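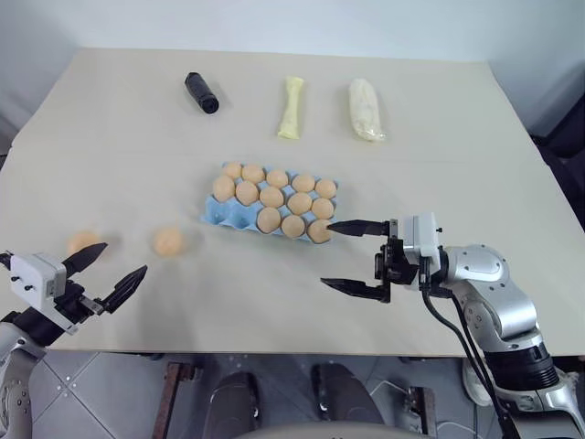

Figure 1. Both arms at the egg station, with two eggs still to be placed.

Project Bredatora, progress report, October 2026

Our goal was to fill a carton without making an omelet. We logged 200 attempts over 6 weeks and broke 42 eggs, most of them before Angus Ritchie talked us into lowering the grip force. The left arm is now fairly gentle. The right arm still closes as if it holds a grudge – we suspect the calibration file, which two of us edited on the same night.

Next term we will try it with the lights dimmed. The egg budget has been discussed.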